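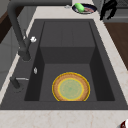

When a company plans to buy a robot, the first discussion is almost always about the arm: how far it reaches, how much it lifts, what it costs. I think this is the wrong order, and I say it after two budget rounds at Etent, where I help to prepare the purchasing plan for our kitchen equipment. A simulated kitchen made me change my mind. The plate in the sink lies flat on the lower floor, close to the front wall, and behind it the basin rises to a step. A tall tap stands at the left side. Any gripper must go down into this space and come up again with the plate, and the price of the arm tells me nothing about that.

My colleague Natsumi Morikawa does not agree with me. She says that simulation is also an expense, and that a supplier in Zitville would lend us an arm for 30 days. She is right that a loan is cheaper on paper. But in our last plan we wrote 2000 euros for grippers and fingers, and we wrote zero for the hours in which a person must adjust them. These hours came anyway, and they were paid from the training budget.

So my proposal for the August plan is simple. Before we ask for any offer, we choose 14 ordinary tasks from our kitchens in Kuroda and Staltov, and we try them in simulation, with the real measurements of our own sinks and counters. If a task fails there, we ask first if a different sink or a rack would be cheaper than a better robot. Sometimes it will be.

I do not want to stop the purchase. I would only like the line for the arm to be filled in last, when the other lines already have numbers in them.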